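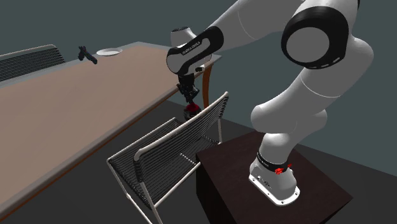
# Skendov planner: questions we get asked

Skendov is the motion planning and scene-checking package we use for simulated arm work at Kosell. Most of these answers come from the support inbox. Leidy Bermúdez looks after the page, so send corrections to her.

## Setting up a scene

### Can I use my own furniture models?

Yes. Put the mesh in the `assets` folder and add an entry to the scene file. Tables and chairs need a collision mesh as well as a visual one. If you leave the collision mesh out, the planner treats the object as empty space and will happily send the forearm through it.

### Why does the planner refuse to go near a chair with a corded back?

The default collision mesh is a convex hull, so a chair becomes one solid lump, including the space under the seat. Set `collision: decomposed` for that object. Loading takes longer, but the arm can then reach over the backrest without a large detour.

Don't try to model each cord. Lizeth Londoño tested that on the dining scene and planning became too slow to use. A single thin slab for the back and another for the seat are enough.

### Does the arm have to stand on a pedestal?

No. The pedestal is a separate object and the arm is fixed to its top by a transform. If you remove it, change the base height too, or the arm will hang in mid-air. Skendov won't warn you – a floating base is a valid scene as far as it is concerned.

## Planning and control

### What does "no grasp found" mean?

Either no grasp pose could be reached, or all of them were in collision. Run `skendov explain` with the same seed and it will list the reason for each rejected pose. For small objects near furniture, the usual cause is a finger touching the furniture before it closes.

### Can I plan for two arms?

Not in the current release. You can load two, but the second is treated as a fixed obstacle. Zoila Benavides has a branch with joint planning for both, which she is willing to share if you don't mind rough edges.

### My path is fine in the preview but the controller stops halfway. Why?

The preview checks geometry only. The controller also checks joint speed and torque. Lower `speed_scale` first. If it still stops, look in the log for `limit_hit` and the joint number. In our tickets it is nearly always joint 4, with the arm stretched out over a table.

## Perception

### Where do the object poses come from?

By default they are read straight from the simulator, so they are exact. To test against something closer to real sensing, switch the source to Folero, our pose estimator. Expect more failed grasps on dark objects and on shallow ones such as plates.

### Can I add noise without running Folero?

Yes, with `pose_noise` in the scene file. Position is in millimetres and rotation in degrees. We use 2 for both in the nightly tests.

## Versions and help

### Will my old Henao scene files still load?

Run them through `skendov convert` first. Lights and cameras carry over. Gripper settings do not and have to be typed in again. The old format will be dropped in August.

### How do I report a bug?

Send the scene file, the seed and the log to the support inbox. Without the seed we usually can't repeat the fault. Nelly Marulanda goes through new reports every Friday.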